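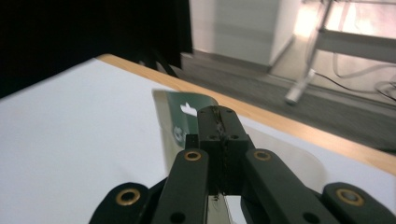

Green and clear pouch on the white table, pinched at a crease.

Tips for recording with soft plastic pouches

These are notes from our bench at Himside, where we record hand-held gripper demonstrations for the Odov model. Boxes and cups are easy. Thin shiny pouches gave us the most bad recordings, so most of the tips are for them. Please add your own at the bottom.

Before you start

Wipe the table with a dry cloth. Crumbs and tape pieces show very well on white, and the model can learn to look at them.

Press the pouch flat once with your palm, then let it go. It should lie how it wants to lie. If you arrange it nicely every time, you will get 30 recordings of the same pouch in the same shape.

Wipe the fingertips also. Skin grease from the snack pouches makes them slide, and you will not notice it until the third or fourth try.

Making the grip

Look for a crease or a raised fold and close the fingers over it. On a completely flat pouch, push a little from the side with one fingertip until a fold comes up, then take it. Record this push too, it is part of the work.

Close slowly. When both fingertips meet with the plastic between them, stop squeezing. More force does not help and it wears out the tips – we changed two pairs in March for this reason.

Keep your free hand off the table. If you must help the pouch, stop the recording and begin again.

Lift straight up for the first few centimeters, then turn toward the bin. Fast turns make the loose side of the pouch swing and hide the fingertips from the camera.

Light

Clear plastic is difficult. A lamp from directly above gives a white spot that covers the edge of the pouch. Move the lamp to the side, or turn the pouch a little.

Mistakes

Keep the drops. A dropped pouch that you pick up again is a good example, and Merja Peltonen asks for more of them. Mark it "regrip" in the Niskanen sheet. Delete only if the camera was covered or you forgot to open the fingers at the start.

Change the pouch after 8 recordings. Old ones become soft and full of small wrinkles, and they do not behave like new ones anymore. Put the used ones in the Kilel box, we still need them for the sorting task.

Last number in the sheet is 1614. Continue from there.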